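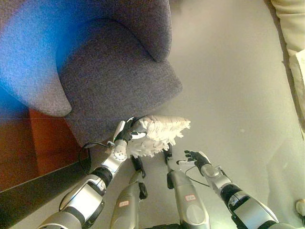
Head camera view, dusting task: duster in the left hand, right hand open, gray armchair ahead.

To: sillstead-users
Subject: Re: [sillstead-users] Self-filter eating the tool as well as the arm
Date: Dec 1, 2022

Hello all, and thank you for such a clearly written question. I wish I had asked it half as well when I ran into the same thing back in July.

> We are running the Sillstead self-filter on the head depth stream, full
> body model, default padding. Arms and legs disappear from the cloud as
> they should. The trouble is that whatever the hand is holding goes
> partly missing too, and what is left over gets handed to the planner as
> an obstacle sitting right against the fingers. The planner then says the
> start state is in collision and won't move. If I turn the padding down,
> the tool comes back but so do bits of the forearm. Is there a setting I
> have missed?

You haven't missed a setting, or at least not one that will fix it on its own. The filter only knows about the links in the body model, so a held tool is a stranger to it. Some of the tool's points fall inside the padded hand and get thrown out, and the rest survive and look like furniture. We spent far too long moving the padding up and down before we admitted that no single number was going to suit both the forearm and the thing in the hand.

Our tool is a fluffy white duster, and I must say it is about the worst object you could pick for this (I did the picking, so I can't complain to anyone). The fibers stick out in tufts and the fringe hangs down below the fingers, so there isn't a proper surface to fit anything to. With the head looking down the way ours does, you also get both arms and both legs in view along with the duster, and the feet are close behind the fringe. In one saved cloud I looked at, 2,150 points were left after filtering in the box around the left hand, and they belonged to a mixture of duster and foot. No wonder the planner was upset!

What we do now is attach the tool to the wrist link as its own body once the grasp is confirmed, and let the filter rebuild its list of links. We use two shapes. The inner one is a slim capsule for the core, and it counts for collision checking. The outer one is a fat, generous capsule around the fibers that is used only for filtering, so the planner never hears of it. That way the fringe can brush an armrest without the whole plan being refused. If you only have one shape you are stuck choosing between a robot that won't touch the chair and a robot that doesn't know where its duster is.

In Sillstead you set this with filter_only on the outer shape. Please check that your version respects it on attached bodies. Ours ignored it quietly until we updated, and I blamed my own config for a good long while.

Two more things that may save you an afternoon.

The wrist cables are not in the body model. Ours loop out quite a way from the wrist, and the filter leaves thin, broken arcs of points behind. I gave each wrist an extra filter-only sphere and that cleared up most of it. A small cluster filter downstream takes care of the crumbs; we drop anything under 16 points. Do put it after the self-filter and before the map update, as the map has a long memory and will hold on to a phantom cable until something looks straight through it.

The other is timing. If your joint states lag the depth images, the mask trails behind the arm during fast moves, and you will see a ghost forearm that looks just like a padding problem. We were 107 ms off. Once the filter was looking up joint positions at the image stamp instead of taking the latest ones, I could put the arm padding back to the default, and it has stayed there since.

I still don't have a good answer for the free hand. When it hovers near the tool, the outer capsule can swallow a real object between the two, and on the Skaden branch we simply slow the arm down when the hands are close together. It works well enough for dusting but I wouldn't want to do anything delicate that way. If anyone on the Sperling side has tried shrinking the outer shape depending on hand distance, I would dearly love to hear how it went.

I can send our attach script and the two capsule definitions if they would be useful. They are short, and the comments are mostly polite.

Warm wishes from the Sullelcombe lab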